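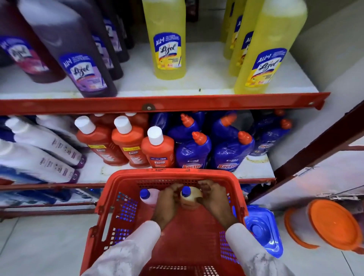
Sticky floor after mopping, what am I doing wrong?

Yavuz Işık
So I moved into a place with tile all through the kitchen and hallway, and every time I mop, my socks stick to it for the rest of the day. I vacuum first, I use warm water, I put in a good long glug of floor cleaner (ok, maybe two glugs) and the floor still feels like a movie theater. It looks fine until the sun comes in and then it's streaks everywhere! I mopped again Thursday night and it got worse. Is it the tile? Do I need a different cleaner?

tisuditz_mom
Too much cleaner, I'd bet money on it. Read the back of the bottle and measure it with the cap. I did the same thing for 4 years in our old apartment. What you want now is to go over it with plain warm water and change the bucket when it turns gray. It took me 12 buckets to get our hallway back, no joke, and I kept finding suds. After that a capful does it. Also wash the mop head, it's probably loaded with old soap.

Roltau
get a steam mop

Liyanage
Agree with the first answer, except I'd add a splash of white vinegar to one rinse if it's ceramic. Don't do that on marble or any natural stone, it'll dull it. And wring the mop way more than you think, then dry with an old towel under your foot. My kids fight over that job.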